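Parholm food bank hub asks for cutlery and pans as more new tenants move in with nothing

31/05/2020

The food bank hub in Parholm is asking people to turn out their kitchen drawers. Food is coming in all right. What is short is anything to eat it with.

Forks, knives, spoons, small pans, tin openers. Mugs as well, though there were plenty of those at the last sort. The hub put the appeal up on the noticeboard outside the Mäkelä bakery this week and on its own page, and bags have started turning up on the step.

The trouble is this. Since lockdown a good many people have been moved out of shared lodgings and bed and breakfast rooms and into flats of their own, some of them at a day's notice. The flats come with a cooker and a fridge if you're lucky. They do not come with a fork. Charity shops, where most people would go for that sort of thing, have been shut since March, and the cheap homeware shop on Brima Road is shut too.

Supermarkets do sell cutlery but often only as a full box, and a full box is a lot of money when you are waiting on a first payment.

So far the hub has made up 61 starter boxes. Each one goes out with the first food parcel. Inside, when there is enough to go round: two plates, two bowls, two mugs, a pan with a lid, a wooden spoon, a tin opener, a tea towel, and a set of cutlery for two. Families get more. Last week five boxes had to go out without any knives or forks in them at all, which the hub says it won't do again if it can help it.

"You can't hand someone a bag of pasta and tins and leave them to it," a spokeswoman for the hub said. "We had one call asking was there any chance of a spoon. That was all they wanted, a spoon."

Odd cutlery is fine. It does not have to match and most of it never will. Coloured handles, plastic handles, your nan's old bone ones — all welcome so long as they're sound. The hub would like forks most of all, then teaspoons, then table knives. Sharp kitchen knives are wanted too but must be wrapped, see below.

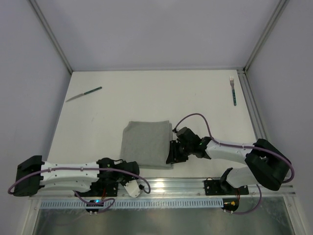
A knife and a fork, both with greenish handles. Odd pieces are as welcome as full sets.

What they can't take: anything rusty, anything with a loose handle, non-stick pans where the coating is coming away, glass oven dishes with chips in. No electricals for now either. Kettles and toasters have to be tested before they are passed on and the person who did the testing is shielding. There is a shelf of kettles in the back room already, waiting, and no space for more.

How to give

Wash everything first, hot water and washing up liquid, and dry it properly. Bag it up and tie the bag. Sharp knives to be rolled in newspaper or cardboard and taped, with KNIFE written on the outside in big letters please. One bag last week had a bread knife loose in the bottom and it went straight through.

Bags can be left in the blue crate at the side door of the hub between ten and two. Don't knock and don't hand anything over in person. The crate is emptied at two and taken in. Anything left after that is out in the weather overnight, and the foxes have been at it twice.

Everything is then put to one side for three days before it's touched. After the three days it gets washed again and sorted on the long tables in the hall. Sorting is done by two people at a time and no more, one at each end, windows open. It's slow going. There's no need to ring up to ask if your bag got there, the phone is being kept clear for people needing food.

If you are shielding or can't get out, the hub can arrange a doorstep pick up in Parholm itself and in the streets up as far as the canal. Leave a message on the answerphone with the address and what you've got. Pick ups are done by car in the evenings so it may be a few days. Put the bag out only when you get the call back.

Help from the firms

Codero, the catering supply firm on the industrial estate, has sent over a pallet of side plates and soup bowls from its hire stock. With weddings and functions all off, the hire side has had next to nothing going out. Plain white, heavy, a bit scuffed and very welcome. The firm says it is looking to see what cutlery it can spare but a lot of it is on loan to a care home at the moment and will stay there for as long as its needed.

The Mäkelä bakery is giving the day's leftover rolls, as it has since April, and has let the hub use its van for the heavier deliveries in the afternoons.

The secondary school has been asked too. Its canteen is running for the children of key workers only and there may be trays and beakers going spare, but nothing has been settled yet.

Money

Cash gifts are being put towards pans, which hardly anyone gives away. Fair enough, people hang on to a good pan. The hub has been buying small saucepans in from a wholesaler and they are the dearest thing in the box by a long way. Donations can be made through the page or by cheque through the letterbox. No cash through the door please, a couple of envelopes have come in with coins in and no name and there is no way to say thank you.

Tin openers are the other thing being bought new. The old ones that get given tend to be worn out, and a tin opener that slips is worse than having none. Ring-pull tins are being put by for anyone still waiting on one, so if you are giving food as well then ring-pulls are handy.

After the summer

The hub wants to keep the starter boxes going whatever happens with the lockdown rules. The plan is to carry on until October and then look at it again, by which time the charity shops should have been back a good while and people will have somewhere else to go. The hall it is using has to be given back at some point — the playgroup and the evening classes will want it — and no date has been fixed for that. Storage is the worry. A lock-up on Brima Road has been looked at but was damp.

Anyone who has been rehoused lately and didn't get a box can still ask for one. You don't need a voucher for it, and you don't need to be getting food parcels. Leave a message on the answerphone saying how many are in the household, whether you've a working hob, and if there are any stairs. Boxes go out in the afternoons and are left on the doorstep, with a ring on the bell.

Baby bottles and sterilisers are handled separatly by the health visiting team, so please don't put those in with the kitchen things. The same goes for bedding. The hub did take blankets at the start but has nowhere to wash them.

The next sort is in the first week of June. The list of what's most needed is on the hub's page and on the noticeboard at the bakery, and will be changed when the forks run out or the crate fills up.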